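Shivam Solanki
2023-02-18

We moved out of the apartment in Ornville in August and I said I'd write up what it was like to buy an old house with a bad electrical panel. A few people asked again this week, so here goes. Long thread.

The house is in Sopacua, two bedrooms, one bath, a basement you can stand up in if you're my wife but not if you're me. The inspector liked the roof and the foundation. He did not like the wiring.

His report had 5 items marked urgent and 4 of them were electrical. The other one was a loose stair rail. I fixed the rail myself in an evening with two brackets and a longer screw.

The panel was still on fuses. It worked fine for the people before us because they had gas everything and one window unit. We have a dryer, a chest freezer and a kid who leaves every light on.

First quote came in high. Second quote was lower but left out the permit, and when I added the permit it was nearly the same. I'd ask for the permit as its own line from the start.

The third guy walked the whole house before he gave me a number. He opened outlets. He asked what we might want to plug in later. We went with him.

I spent a lot of nights at the kitchen table labeling circuits on graph paper. Turn one off, walk around, see what died. The bathroom light and the garage outlet were on the same fuse. So was the doorbell.

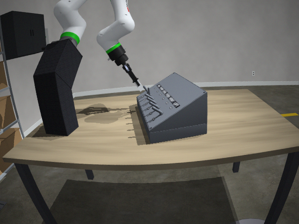

Tool tip on the top lever of the gray panel.

Label everything, even if you plan to replace all of it. My sheet saved the electrician time and he told me so. He knocked a little off the bill for it.

Also take the cover plates off before he shows up if you're comfortable doing that. Put each one in a sandwich bag with its screws and write the room on the bag. I skipped the hallway and we're still short a plate.

The power was off for most of three days. We ate sandwiches and went to bed early. The freezer went to my brother's garage on a hand truck.

The city inspector came on the fourth day and was in the basement for maybe ten minutes. He wanted one ground clamp moved. It was moved that afternoon and he signed off the next morning.

Things I'd budget for that I didn't: patching. They cut more holes than I pictured. I bought joint compound, mesh tape and a bucket of primer from the Skonwood store and spent $159, and that was before paint.

The living room ceiling patch took me 3 tries. Thin coats. I kept putting it on too thick and sanding it all back off onto the floor.
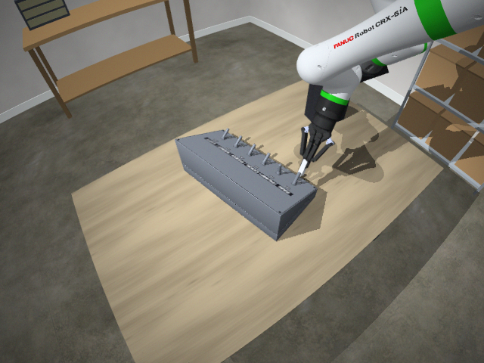
FANUC CRX-5iA, black gripper, long gray box.

Someone asked about the insurance. Ours went down around $20 a month once we sent in the signed permit. We had to call twice. The first person didn't know where to send the form.

Someone else asked if we could have waited. Probably, for a year or so. But the dryer would've been sitting in the basement doing nothing, and the laundromat on Driravance closes at eight.

Still to do: an outlet on the back porch, a light over the basement stairs, and the doorbell, which now rings only if you lean on it.

If you're in Sopacua and want the electrician's name, message me. He's booked out a while, so get on his list before you close on the house if you can.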